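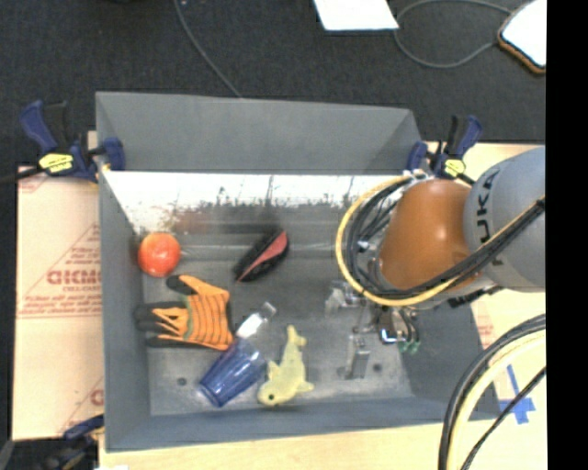
회색 통 바닥 구석에 놓인 붉은 과일. 토마토인지 사과인지는 각자 판단.

1/
베란다에서 방울토마토 말고 큰 토마토를 키운 지 두 번째 해입니다. 작년에 틀렸던 것 위주로 적어 둡니다. 잘 키우는 사람 글은 아니고 기록입니다.

2/
집은 남동향이고 해는 오전에만 듭니다. 오후 한 시가 넘으면 난간 그림자가 화분을 덮습니다. 큰 토마토에는 모자란 조건이라고 들었는데 그래도 열리기는 합니다. 대신 늦습니다.

3/
파종은 2월에 했습니다. 작년에는 모종을 사다 심었고 올해는 씨앗부터 했습니다. 씨앗은 Korkor Mensah 씨가 나눠 줬습니다. 봉투에 Abugri라고만 적혀 있었고 품종 설명은 없었습니다. 물어보니 본인도 얻은 거라 잘 모른답니다.

4/
29알 심었습니다. 젖은 키친타월에 싸서 밥솥 옆에 뒀다가 뿌리가 나온 것만 포트로 옮겼습니다. 이때 뿌리를 손톱으로 건드려서 몇 개 버렸습니다. 핀셋도 쓰지 말고 키친타월째 잘라서 심는 게 낫습니다.

5/
웃자람이 심했습니다. 창가에 뒀는데도 줄기가 실처럼 길어졌습니다. 옮겨 심을 때 떡잎 바로 아래까지 묻었더니 묻힌 줄기에서 뿌리가 났습니다. 토마토는 이게 되니까 웃자랐다고 바로 버리지 마세요. 고추는 이렇게 깊게 묻지 않습니다.

6/
최종적으로 남긴 건 4포기입니다. 나머지는 이웃과 회사 사람들에게 보냈습니다. 더 두고 싶었지만 작년에 좁은 자리에 빽빽하게 심었다가 흰가루병이 왔습니다. 잎끼리 닿으면 한 포기가 걸렸을 때 금방 옆으로 갑니다.

7/
흙은 시판 상토에 펄라이트를 섞었습니다. 작년 흙을 그대로 다시 쓸까 하다가 병 걸렸던 화분 흙은 전부 버렸습니다. 아파트는 흙 버리는 게 일입니다. 우리 구는 전용 마대를 사서 담아야 하고, 화단에 쏟으면 안 됩니다. 지역마다 다르니 구청에 먼저 물어보세요.

8/
물 주기. 작년 실패의 대부분이 여기서 나왔습니다. 매일 아침 조금씩 줬는데 겉흙만 젖고 아래는 말라 있었습니다. 올해는 손가락 두 마디 깊이가 마르면 화분 밑으로 물이 나올 때까지 줍니다. 날이 흐리면 며칠씩 안 줄 때도 있습니다.

9/
배꼽썩음. 열매 아래쪽이 까맣게 꺼지는 증상입니다. 작년에 첫 열매가 거의 다 이랬습니다. 칼슘 부족이라고 해서 달걀껍데기를 빻아 넣었는데 효과를 못 봤습니다. 흙에 칼슘이 있어도 물이 들쭉날쭉하면 열매까지 못 간다고 합니다. 올해는 물부터 고쳤고 지금까지는 한 개만 나왔습니다.

10/
곁순은 보이는 대로 땁니다. 새끼손가락 길이를 넘기 전에 맨손으로 꺾고, 맑은 날 오전에 합니다. 작년에 비 오는 날 가위로 잘랐다가 자른 자리가 물러졌습니다. 딴 곁순은 물컵에 꽂아 두면 뿌리가 납니다. 자리가 없으면 꽂지 마세요. 저는 꽂았다가 또 나눠 줄 사람을 찾고 있습니다.

11/
수정. 베란다에는 벌이 안 옵니다. 꽃이 피면 오전에 꽃대를 전동칫솔 뒷면으로 잠깐씩 건드려 줍니다. 안 쓰는 칫솔이면 됩니다. 붓으로도 해 봤는데 토마토는 흔드는 쪽이 나았습니다.

12/
5월 23일 화요일에 첫 열매에 색이 돌기 시작했습니다. 꼭지 반대쪽부터 주황색이 올라왔습니다. 작년보다 빠릅니다. 일찍 파종한 덕인지 씨앗 차이인지는 모르겠습니다. 두 가지를 같이 바꿔서 비교가 안 됩니다.

13/
따는 시점을 많이 물어보시는데, 저는 절반 넘게 색이 돌면 따서 실온에 둡니다. 끝까지 매달아 두면 물 준 다음 날 갈라지는 일이 있었습니다. 꼭지를 아래로 해서 서로 닿지 않게 놓습니다. 냉장고에는 다 익은 다음에, 못 먹고 남을 때만 넣습니다. 차가우면 맛이 덜합니다. 먹기 전에 꺼내 두면 좀 낫습니다.

14/
비용. 상토, 펄라이트, 지주대, 흙 마대까지 해서 사 먹는 것보다 비쌉니다. 화분은 작년 걸 씻어서 썼습니다. 돈 아끼려고 시작할 일은 아닙니다.

15/
답글로 지주대 질문이 있어서 추가합니다. 다이소식 얇은 막대 말고 굵은 걸로 화분 하나에 두 개씩 꽂았습니다. 끈은 8자로 느슨하게 묶습니다. 줄기가 생각보다 굵어져서 꽉 묶으면 나중에 파고듭니다.

16/
비료는 첫 열매가 탁구공만 해진 다음부터 줬습니다. 그전에 주면 잎만 무성해진다고 해서 참았습니다. 작년에는 심자마자 줬고 잎이 정말 무성했습니다. 다음 글은 장마철 통풍 이야기로 쓰겠습니다. 선풍기를 밖에 둘지 안에 둘지 아직 못 정했습니다.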